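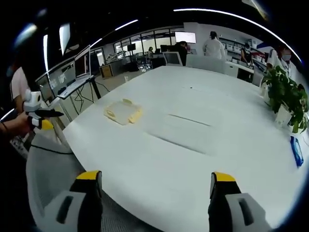 No. 9, page 842

How to get a big white meeting table properly clean

By Marlies Gasser

I do love a white conference table, I really do, but oh, does it show everything! Coffee rings, sleeve marks, the ghost of Friday's lunch. Give yourself a quiet half hour and it will come up beautifully.

Start by moving the small stuff – plastic trays, tissue boxes, whatever has settled there during the week. Lift the potted plant too (hold it by the pot, please, and never by the leaves) and wipe its base before it goes back.

Next, a soft cloth, warm water and one drop of dish soap. Wring it out well and work from the middle toward you in long, slow strokes. Go gently near any cable panel or seam in the top: use a barely damp cloth there, then a dry cotton swab along the groove, where crumbs love to hide.

Rounded edges get the most hands on them, so follow the curve all the way around and do it twice. Dry with a clean towel, then roll the chairs back in and wipe their arms while you're at it.

2,252 shares 8 comments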